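Bracelets, hair ties and the great bed sort

So I finally did it — I sorted out the little stuff! It all used to live in the bottom of a drawer in Kurnumbridge, and after the move in April it came out as one big knot. I spread a blanket on the bed and used a shallow tray with a green rim to keep it together.

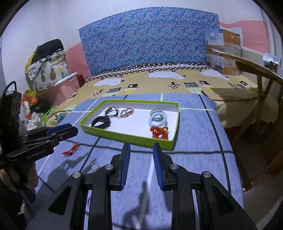 Cords are the worst. They grab hold of everything, so I start with those and leave the red bracelets till later (they're my favorites, and I get distracted). Spiral hair ties are easy, they just stack.

The beaded clip with the pink and pearly beads gets a spot of its own, and so does the red and gold cord bracelet. I'm still deciding about the fitness band — is that jewelry? It goes on a wrist, so I say yes.
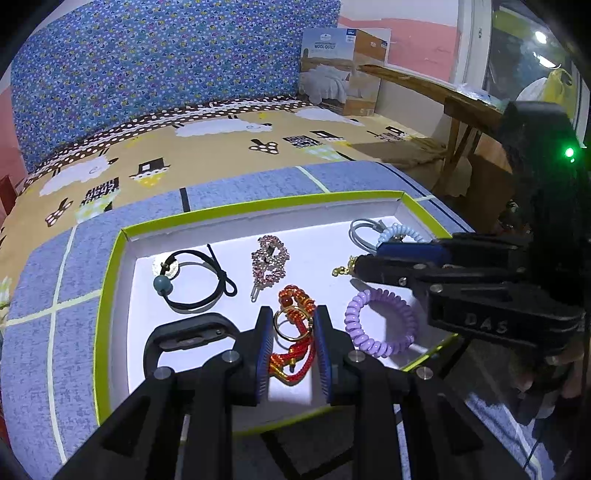
Irén Sipos wrote to say she hangs her necklaces on a row of hooks inside the closet door, and hasn't had to pick a knot apart for years.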